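Prirlow Robotics Program
Thread: teaching by demonstration, June update

1/ The Prirlow Robotics Program has completed the first stage of its work on teaching packing tasks by demonstration. This thread sets out what was done, what was learned and what will follow. Questions may be left in the replies and will be answered during business hours.

2/ The task is a plain one. A packaged household item is picked up from a table, turned if necessary, and set down in a marked position. Our partner Bakker handles goods of this kind every day and asked that we begin with soft packaging, as boxes are already well served by existing equipment.

3/ Two methods of teaching were compared. In the first, an operator drives the robot arms by remote control from a separate station. In the second, the operator holds a pair of grippers and performs the task directly at the table, and the motion is recorded for later training.

4/ A total of 325 demonstrations were accepted in this stage. A further 33 were set aside on review, most of them for a grasp that slipped and was corrected partway through. These have been kept. Hanna Hnatiuk will examine whether corrected grasps are of use in training, and her note will be posted separately.

5/ Operators who had never driven a robot arm needed 8 practice sessions before their remote-control work met our standard. The same people were producing acceptable hand-held demonstrations by their second session. We draw no firm conclusion from a group of this size.

6/ Remote control retains one clear advantage. Every motion recorded is one the arm has already performed. A person holding the grippers can reach at angles the arm cannot follow, and such demonstrations must be found and removed. Italo Santoro has written the check that does this — it is now run at the end of each session.

7/ Operators have been asked to observe the following when working with the hand-held pair:
Bring both grippers into view before starting.
Close on the body of the package and leave the seams alone.
Pause with the fingers open before the first grasp.
Speak to the session lead before changing the order of items.

8/ The third of these was added at the suggestion of Riet Dewulf. Without the pause, it was difficult to tell in the recordings where the approach ended and the grasp began. Labelling time has fallen considerably.

9/ Soft packs remain the harder part of the work. Clear film creases when it is gripped, and a sponge in a pouch will shift away from the fingers if approached too low. A pack of tissues gives way under pressure and then springs back. Operators adjust for this without thinking, and it is that adjustment we wish to record.

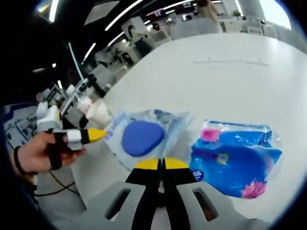 10/ Schedule for the next stage. Sessions will continue at the same tables, with the order of items changed between runs. Two-handed tasks will be introduced gradually, beginning with one gripper steadying a packet while the other takes hold of it. Marion Menzies will lead the Thursday sessions.

11/ Staff from other groups are welcome to take part as operators. No experience with robots is required. Left-handed operators are particularly encouraged to apply, as they are under-represented in the recordings to date. Please register with Kobe Mertens before attending.

12/ Requests for access to the recordings are being considered. The program will first settle how operators' voices are to be removed from the sound track. Castano has offered the use of its storage for this purpose and we thank them for it.

13/ The written procedure for operators, including the revised grasp instructions, is available from the program office on request. A French version is in preparation.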